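早修・飛び級の受け皿づくり、Kirnsideで動き出す 初年度は50人

2025年11月20日

学年より先に進んでしまった子をどこで学ばせるか。その受け皿をめぐる動きがKirnsideであった。地元の学習支援団体Breltonが、小中学生を対象にした早修プログラムの募集要項を公表。初年度の定員は50人、対象は小学4年から中学3年まで。科目は数学、物理、情報、言語学、それに古典の5科目。

公表は昼過ぎ、夕方には問い合わせ窓口の電話がつながりにくくなっていた。取り急ぎ分かっている範囲で。

プログラムの中身。通っている学校に籍を置いたまま、放課後と長期休みに大学初年次相当の授業を受ける。学校を辞める必要はなし。いわゆる飛び級とは違い、在籍学年はそのまま。授業を最後まで受け、課題と口頭試問に通れば、提携先のClonell大学が科目履修の記録を出す。将来その大学に進んだ場合、単位として認められる可能性がある。ただし「可能性」であって約束ではない、と要項に太字で書いてある。ここは読み飛ばさないほうがいい。

費用は登録料として年2,000円。授業料は初年度に限り無料。教材は貸し出し。交通費は自己負担だが、遠方の家庭にはオンライン枠が用意される。オンライン枠の人数は未定、今月中に出すとのこと。

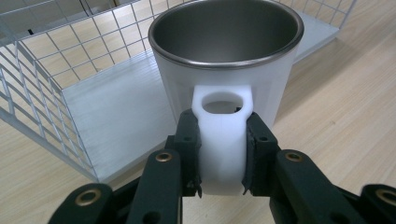 選考は三段階。まず書類、次に課題、最後に面談。書類には学校の成績欄がない。代わりに「いま夢中になっていること」を自由に書く欄が1ページまるごと。絵でも数式でも可。親の代筆は不可、ただし書字に困難がある子は口述でよく、録音の提出も認める。知能検査の数値は求めない。すでに受けた検査の結果を添えても、点数としては扱わないそうだ。

この点について、Breltonの担当者は「検査の数字が高い子を集めたいわけではなく、学校の進度では退屈してしまう子に場所を渡したい」と説明する。数字で切ると、得意と不得意の差が大きい子がまっさきに落ちる。発達障害の診断がある子の応募も歓迎で、要項には、音や光に過敏な子のための小部屋、途中退室の自由、板書の撮影許可などが並ぶ。保護者が廊下で待機するのもよし。

背景には今年7月の試行がある。夏休みの入り口に開いた無料の公開講座に、578人の申し込みがあった。会場の都合で受けられたのは一部だけ。断られた家庭からは、来年はあるのか、学年の制限はなぜか、という声が相次いだという。試行の講座は整数論の入門と、暗号を自分で作って解きあう演習。予定の時間を過ぎても席を立たない子がいて、最後の回は延長になった。

アンケートの自由記述も一部公開された。「質問を最後まで聞いてもらえた」「同じ話ができる子に初めて会った」。一方で「難しすぎて帰りの車で泣いた」「周りがみんなできるので自信をなくした」というものも。学校ではいつも一番だった子が、そうでない場所に入ったときの落差。今回の要項で面談が子ども本人だけでなく保護者にも課されたのは、このへんの反省からのようだ。

懸念の声もある。まず年齢。頭は先に進んでも、からだと気持ちは年相応。10歳の子が大学生向けの教科書を開いて、休み時間には鬼ごっこをしている。それでいい、というのがプログラム側の立場で、一コマは短めに区切り、あいだに必ず遊びの時間をはさむ。宿題は原則なし。やりたい子だけが持ち帰るかたち。 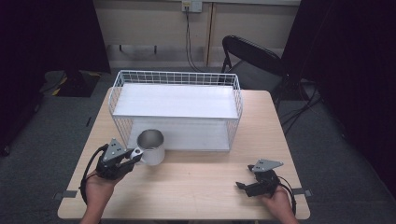
次に学校との関係。放課後に大学の内容をやっている子が、翌朝は分数の計算を受ける。授業中の過ごし方をどうするかは各校まかせで、ここがいちばん弱いところだと思う。Breltonは希望する学校に連絡票を出し、担任と月に一度やりとりする仕組みを設けるが、受けるかどうかは学校しだい。Kirnside市内のある小学校は「個別の課題に取り組む時間を認める方向で検討している」と回答。別の中学校は「ほかの生徒との公平を考えると難しい」とのこと。温度差はかなりある。

それから、続くのかどうか。初年度の運営費の大半はMathebula財団の助成による。助成は単年度で、二年目以降は決まっていない。授業料の無料が初年度限りなのもこのため。途中で有料になったときに通えなくなる子が出ないか、と説明資料に対する質問でも早速指摘が出ている。団体側は減免の枠をつくる方針だが、金額も基準もまだ。始めたはいいが翌年に消えた、という才能教育の取り組みは過去にもあった。慎重に見ておきたい。

講師はClonell大学の教員と大学院生が中心。院生は事前に研修を受ける。内容は教え方より、子どもの話の聞き方に重きを置いたものらしい。一方的に二十分しゃべり続ける子をどう受けとめるか、間違いを指摘されて固まってしまった子にどう声をかけるか、など。講師と子どもが一対一で密室にならないよう、教室の扉は開けておく決まり。

なお「天才児」「神童」といった言葉は募集資料で一度も使われていない。取材や撮影の受け入れも当面は行わないとのこと。テレビなどで小さいうちに名前が出て、その後ずっとその話をされ続ける負担を考えて、だそうだ。妥当な判断だろう。修了した子の氏名や進学先も公表しない。

応募の流れを簡単に。

書類は団体の窓口で配布、郵送での取り寄せも可。締め切りと面談の日程は後日、要項の追補で発表。兄弟姉妹での応募は可だが選考は別々。一度落ちても翌年また応募できる。市外からの応募も可。学校長の推薦は不要。在籍校に知らせずに応募してもかまわないが、連絡票を使う場合は当然知らせることになる。

オンライン枠を希望する家庭は書類の右上の欄に印を。あとからの変更は原則できないので注意。機材の貸し出しは検討中、現時点では家庭で用意とされている。

保護者向けの説明会も予定あり。会場とオンラインの同時開催で、録画はあとから見られるようにするとのこと。子ども連れ可、途中の出入りも自由。質問は事前に文書でも受けつける。個別の相談は説明会とは別に枠をとるそうで、不登校の子についての相談も受けつけるととのこと。学校に行けていない状態でも応募資格に影響はない。

面談の内容も少しだけ出ている。子どもには好きな題材をひとつ持ってきてもらい、講師が聞き役になる。正解を求める問題は出ない。保護者には、家での過ごし方、睡眠、本人が行きたいと言っているかどうか。親だけが熱心な場合は見送ることもある、とはっきり書いてある。

科目は一人二つまで。途中での変更は学期の切れ目に一回できる。古典が入っているのは意外な気もするが、7月の講座で希望の多かった分野だという。音楽と生物は講師が見つからず今回は見送り。来年度の課題。

オンライン枠の人数と説明会の日程は、発表されしだいこの欄に追記しまする。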